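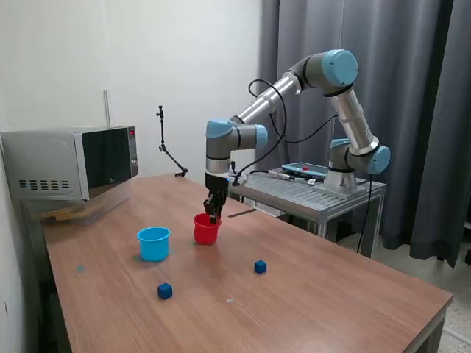 Figure 1. Plastic cups in two sizes.

Reusable Cup Service, Nidton: Progress Report to the Astska Fund

23 Sep 2025

5 min read

Reporting period and status

The report covers the period from the July start of service to the date above. The service lends reusable plastic cups to food vendors and event organizers in Nidton, collects them after use, and returns them to stock after commercial washing. Work is on schedule for vendor enrollment and washing. It is behind schedule for return tracking and for the second storage site. No change to the total grant is requested. One transfer between budget lines is requested and is set out near the end of the report.

Vendor enrollment

The grant agreement calls for 30 enrolled vendors by the end of the grant. Enrollment stands at 14. Most of these are market stalls and counter-service cafes that already used a single cup size and could change over without altering their drink prices. Enrollment has been slower among vendors selling both hot and cold drinks. Their main objection is storage, as the lidded hot-drink cup does not nest as deeply as the cold-drink cup and takes more shelf space for the same number of servings.

Vendors sign a short agreement that sets the delivery day, the deposit amount, and the condition in which used cups are to be handed back. The first version required used cups to be rinsed. Several stalls have no sink, so the clause was revised to require only that liquids be emptied and lids separated. All vendors signed under the first version have been moved to the revised one.

Washing

Washing is contracted to Kemppainen, which runs a conveyor dishwasher at its existing plant. Cups arrive in closed crates, are sorted by size, washed, dried, inspected, and repacked. The contract price is per crate. A per-cup price was considered and rejected because it would have required counting at intake.

Drying has been the main technical difficulty. Polypropylene holds less heat than ceramic or glass, so water left in the base rim after the final rinse does not evaporate in the time the conveyor allows. In the first weeks crates were repacked with moisture still present, and vendors reported odor on opening. Two corrections were made. The racks were changed to a pattern that holds the cup at an angle, and washed crates now stand open overnight before lids go on. Odor reports stopped after the second change. Overnight standing adds a day to the cycle, and the delivery schedule has been adjusted to match.

Surface residue is checked by swab on a sample from each delivery. Results are filed with the wash log and are available on request. Any crate that fails is rewashed in full at the contractor's expense. Inspection also removes cups with cracked rims, deep scratches, or staining that survives a second wash. Removed cups are held for material recovery, and a buyer for the ground plastic has not been confirmed.

Losses and returns

Losses are the item most likely to affect the project's cost. Cups written off to date total 134, counting both those removed at inspection and those not returned. The two causes cannot yet be separated reliably for the first weeks of service, when the inspection log and the delivery log used different crate labels. Labels have since been made uniform. The next report will give the causes separately.

Returns from fixed premises are good. Returns from one-day events are weaker, and the difference appears to depend mainly on where the collection bins are placed. Bins near the exits collect more than bins near the food stalls, although organizers generally prefer the second location for appearance. The event agreement now specifies at least one bin at each exit. Bins with a round opening sized to the cup also receive less mixed waste than open-topped bins, and the remaining open-topped bins will be fitted with covers.

The deposit has been left unchanged. Raising it would probably improve returns, but vendors already describe it as the part of the service that takes longest to explain at the counter. A change will be considered once the causes of loss are known.

Tracking system

Stock is recorded in Skodora, a crate-level inventory system licensed for the grant period. Each crate is scanned at dispatch, collection, wash intake, and wash release. Setup took longer than planned. The standard configuration assumes that a crate leaves and comes back with the same contents, and ours do not. A partial-return field has been added and is in use at the storage site. It is not yet in use at the wash plant, where intake staff still record short crates on paper and the entries are typed in later. Completing this step is the main open task on the tracking side.

Storage

The main storage site is in full use. The second site, intended for the east side of Nidton, has been delayed by a question over loading access. The property has a shared driveway and the other tenant's consent is required. Discussions continue. If consent is refused, the fallback is to rent additional floor space at the main site, which would meet the capacity requirement but lengthen the eastern delivery route.

Budget

Spending is within the approved total. Washing is slightly over its line because of the replacement racks. Storage is under its line because rent on the second site has not begun. Permission is requested to move part of the unspent storage amount to washing to cover the racks. The equipment and outreach lines are unaffected. Receipts for the racks are attached to the financial return.

Work planned for the next period

Partial-return scanning will be extended to the wash plant. Enrollment will concentrate on vendors with hot drinks, using a smaller crate now on order. Bin covers will be installed before the winter market. A decision on the second storage site will be made and reported to the Fund separately if it falls before the next report is due.

Attachments: wash log summary, revised vendor agreement, financial return.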